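Progress on the Bench Gripper: Simulation Before Soldering

The purpose of this post is to record the present state of the gripper project at the shared workshop in Oltport. Members have asked for a written account, and several matters raised at the March open evening have now been settled.

The project began as a modest repair. The workshop had been given a small arm with no hand attached, and it was agreed that a two-fingered gripper should be designed and made on the premises. The working name is Niltita, after the street on which the first meetings were held. The fingers are to be printed, the housing is to be printed in two halves, and the motor is to be taken from stock wherever possible.

Work on the physical parts was paused once the second set of fingers had cracked at the root. The break was the same on both pieces, and I took the view that further printing would waste material until the movement of the hand had been tested on a computer. Echeverri, the supplier of our filament, has since changed the grade we use, and the next set will be thicker at the base by 6 mm.

The simulated room was put together over several evenings. Its surfaces are deliberately unlike one another: dark stonework, a wall of small square tiles in beige, grey and brown, and a pale ground with a faint cobbled pattern. Plain surfaces gave the software very little to work with, and the patterned ones have been kept for all later runs. The view is taken from behind the hand, looking out past the fingers towards the place where the two walls meet.

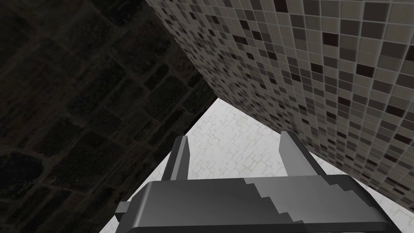
Nayeli Correa

Two faults remain in the model. The first concerns shadows, which are drawn at a low setting to spare the workshop computer. They fall across the housing with a stepped edge like a staircase. A higher setting cures this but slows each run a good deal — I have left it alone for the present. The second concerns the fingers, which in some runs close at slightly different speeds. I suspect a mistake in my own settings file and shall go through it line by line.

Each test consists of 25 runs with the gap between the fingers set to a fixed width. The widest setting so far is 99 mm, and I do not expect the real motor to manage it. A width of 30 mm would be enough for the jobs members have in mind, chiefly passing small parts from the tray to the drill stand.

The controller board, which we call Bukura, has been mounted in a spare case and labelled. Members are asked not to borrow its power supply. The printed housing may be handled, but the cracked fingers should stay in their bag, as I still need to measure them.

Printing will resume when the speed fault has been dealt with. Anyone wishing to help with sanding and fitting may leave a note in the project book by the door.

Last updated: Tuesday, November 13, 2018

This site uses cookies to remember your settings. By continuing to read, you accept their use.

Contact | © Nayeli Correa | Back to top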